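Braltari Trace
Trajectory and calibration software for hand-held gripper recordings

Overview
Braltari Trace takes video recorded with a hand-held gripper and turns it into end-effector trajectories that can be used for policy training or for replay on an arm. It runs on a Linux workstation and needs no connection to outside servers. Recordings stay on the disk where you put them.

The current release is 2. Projects made with the first release open without conversion.

What it does
Trace reads wide-angle footage, works out the camera pose for each frame, and ties the result to a fixed marker in the room. Finger opening is estimated separately and written to the same timeline. Stretches where tracking is lost are flagged and left out of the export unless you choose to keep them.

The planning module, Nurmi, checks each trajectory against the reach and joint limits of the arm you select. A path that the arm can't follow is listed with the time at which it fails. You can shift the base position and run the check again – the tracking doesn't have to be repeated.

Rooms with plain walls
White walls and glossy ceramic give a tracker little to hold on to. Our bathroom fixture set was recorded under these conditions and is the one we use for regression tests. It contains 383 recordings, of which 521 minutes are usable after filtering. 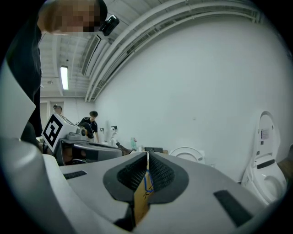
Trace weighs ceiling features such as pipes, vents and light fittings more heavily when the walls offer nothing. People moving through the view are masked before the pose is solved. Faces can be pixelated on import, and the original files can be deleted in the same step.

One square marker per room is enough. Print it at the size given in the setup sheet, mount it flat, and don't move it between the mapping pass and the task recordings. If it has been moved, make a new mapping pass.

Export
Trajectories are written as CSV or HDF5, with timestamps, pose, finger opening and a confidence value per frame. Python bindings are included.

Licensing
Single workstation, one year: $2,504. Nurmi is included. Universities should write to Saranya Poojary for lab terms. Technical questions go to Cosimo Costa at the Kaltinholm office.

The next maintenance update is planned for June and adds import of Sarkley calibration files.

Page last updated 2022-05-30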